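Purotcombe Shared Kitchen: where we are with the refit
2021-01-13

Hi Miyuki,

Joaquim Sampaio here with the update you asked for on the Tesell grant. It's a much happier one than the last (thank you for being so patient with us back in August!).

The big news is that people are cooking again. The wall cabinets are up, the oven is built in, and the range hood is wired – the electrician from Zomik came back to check the fan and left us the paperwork. I've also started putting lids, jars and bottles over by the stove where you can reach them without opening six doors, and the cooks have already told me they like it. The sink side is still a bit of a jumble, I admit, and I'm not going to tidy it properly until the shelf brackets come.

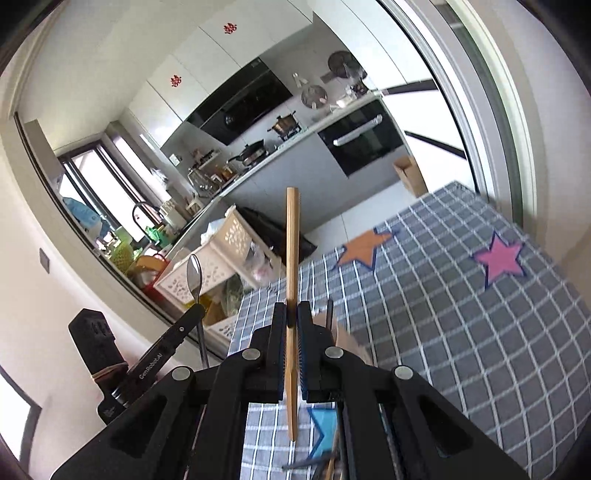
The kitchen from the table, with the plaid and star cloth on. Chopstick and spoon in the foreground, stove and oven behind.

The tablecloth was a cheap buy and I love it. The next job is utensils. Right now spoons and chopsticks end up wherever there's a gap, so I'd like a proper drawer insert and a tall holder for the long things. Nedeljković quoted us 237 dollars for both, delivered, and I think that's fair.

On money, we have 578 dollars left in the fittings line, so the utensil order fits with room to spare for the brackets. I'd like to put whatever remains toward 2 more good pans if you're okay with that – just say so by email and I'll keep the receipts together.

Still to do: brackets, labels for the jars, and the trim by the doorway. I'm hoping to have it all done in four weeks.

Joaquim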